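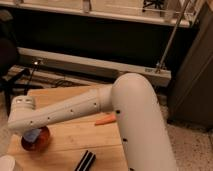
## 4.2 Planifier l'achat d'un poste de manipulation

**Figure 4.** Bras blanc au-dessus d'un plateau en bois clair, avec un bol et de petits objets du quotidien.

Le poste de la figure 4 nous a servi de référence pour tout l'exercice budgétaire, et nous avons pris un vrai plaisir à le chiffrer ! La première surprise vient des postes secondaires. Une fois le bras mis à part, la ligne « accessoires » du devis Nustley atteint 1840 euros – fixations, câbles, doigts de rechange – alors que les objets à manipuler n'en coûtent que 69. Peu de projets offrent une telle variété de tâches pour une somme aussi modeste.

Nous avons comparé deux fournisseurs, Nustley et Bultard, sur la base d'un cahier des charges identique. Bultard facture 184 euros la paire de doigts et la livre avec ses vis, ce qui simplifie beaucoup la commande. Un même plateau accueille des objets plats et des objets arrondis, et c'est ce mélange qui use les doigts de façon inégale : nous recommandons d'en prévoir deux paires dès la première année. 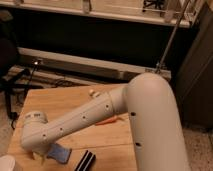
Nuno Pacheco, à la relecture, objecte que deux paires immobilisent un crédit utile ailleurs et qu'il préférerait un contrat de remplacement chez Jatoi, payé à l'usage. L'idée est séduisante. Elle suppose toutefois un délai de livraison court, que Jatoi ne garantit pas en août, et nous avons donc conservé l'achat initial dans le scénario principal.

Reste la question de l'évolution du poste. Le logiciel de planification Fivier accepte de nouveaux objets sans licence supplémentaire – une excellente nouvelle pour les petites équipes. Un tube souple, une éponge ou une carotte peuvent ainsi rejoindre l'inventaire sans modifier la ligne logicielle. 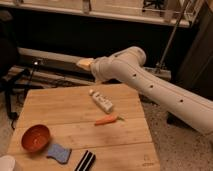
Faut-il acheter le bras et les accessoires la même année ? De préférence la même année, car les fixations sont propres à chaque modèle et le tarif groupé de Bultard expire avec l'exercice. Le scénario étalé est détaillé en section 4.3.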